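I got to spend a whole afternoon at Besero's open house in October, and I'm still going through my notes, so apologies if this jumps around. Short version: great day, sore feet, and I now have opinions about motion planners that my family does not want to hear.

The building is out past the rail yard in Busstead, and I parked on the wrong side of it and walked all the way around looking for a door. By the time I had my badge it was 1:15 and the first tour had left, which was lucky in the end, because the second group was tiny and we got to ask way more than our share of questions. Our guide was Bereket Yimer, who works on perception and talks very fast (I mean that as a compliment, my handwriting just couldn't keep up).

We started with the software room, which is mostly desks and monitors and one very tired couch. Besero writes the layer between the cameras and the arm. You give it images and joint readings, and it gives you back a stream of targets for the arm to follow. They call the whole package Cemomden. I asked what the name means and got a shrug.

Bereket pulled up a replay tool on the big monitor, and I could have stayed there all day. Every run gets logged: the camera images, what the planner wanted, what the motors did, and every time a safety limit kicked in. You drag a slider and everything moves together. He showed us a run where the arm stopped dead in the middle of a reach, and at first it looked like a planner bug. Then he turned on the timing view and there it was, one camera message showing up 606 milliseconds behind the rest. The planner had been working from an old picture, noticed, and stopped. He was pretty proud of the "noticed" part. An earlier version would have kept right on going.

That led to a long side discussion about clocks. If you've ever tried to line up logs from two computers you know the pain! They stamp everything as close to the sensor as they can, then a little checker goes through each log before anyone is allowed to use it. The checker flags gaps, doubled messages and joint values that jump too far between two readings. The current set has 2,124 runs in it, all towel handling, and 61 of them got kicked back by the checker. I asked if they fix those by hand. Mostly no, they keep them in a separate folder and use them to test the checker itself, and I'm stealing that idea for work.

After that we went out to the work cells. Cloth is the big thing at the moment, and I hadn't really thought about how annoying cloth is from a software point of view. A box has corners and it keeps them. With a towel, you touch it and the model you had a second ago is wrong. So the planner doesn't try to plan the entire fold up front. It picks a short move, does it, looks again, and picks the next one. 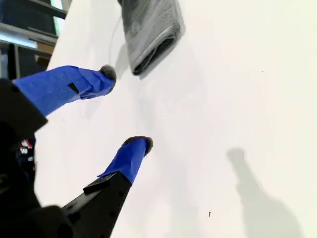

Does the planner need a complete 3D model of the towel before it moves?

It gets by with a lot less: a rough outline, an estimate of how high the top layer sits, and a short ranked list of places worth grabbing. Each new camera image updates that list, and if the top choice drops too far down, the arm pauses and picks again.

That ranked list was my favorite part of the demo. On the monitor next to the cell they draw the candidates as little colored dots on top of the camera view, and you can watch them shuffle. Folded edges score high. Flat areas in the middle score low, for obvious reasons. Shadows used to cause all kinds of trouble, Bereket said, because a soft dark patch on a pale table can look a lot like gray fabric if all you've got is color. They lean much more on depth now, and they also train with the lights moved around between runs. He told us one week of results went bad over nothing more than a new lamp. I believe it.

Then came the controls corner, with Hermenegildo Ponce. Very different style! Slow talker, draws on everything, used up most of a whiteboard on us. His loop runs at 600 times a second, and the planner runs way slower than that, so a big chunk of his job is filling in between the planner's updates without making the arm jerk. He drew two curves for us, one where each new target just replaces the old one (ugly little corners everywhere) and one where the new target gets blended in over several steps. Blend too little and it shakes. Blend too much and the arm is always chasing where the cloth used to be. Somebody asked how they settled on the number and he laughed and said lots of afternoons.

He also let us try the jog controls on a simulated arm. I drove it straight into a virtual wall. The software stopped me a little way short and printed a message saying which joint had hit its limit and which direction I could still move, in normal words. I can't tell you how many error codes I've looked up in a PDF over the years, so that one line of text might have sold me more than the towels did.

A few things I didn't love. The simulator's cloth looks stiff, almost like cardboard, and when I asked about it the answer was kind of vague. The setup file for a new cell is long, and as far as I could tell you still edit it by hand. And I'd have liked to see a full fold from start to finish, but our group ran out of time and the 3:30 people were already lined up behind us.

Coffee was in the lobby afterward. I ended up talking with two people from Kwok who were there to compare log formats, and we got deep into whether you should save raw images or compressed ones (they say raw, I say my disk budget says compressed). Bereket wandered over and took their side, so I lost that one three to one.

If you're thinking of going next time, get there for an early group, and bring a question about your own setup. Parking is on the north side, by the loading dock, and the sign is behind a bush.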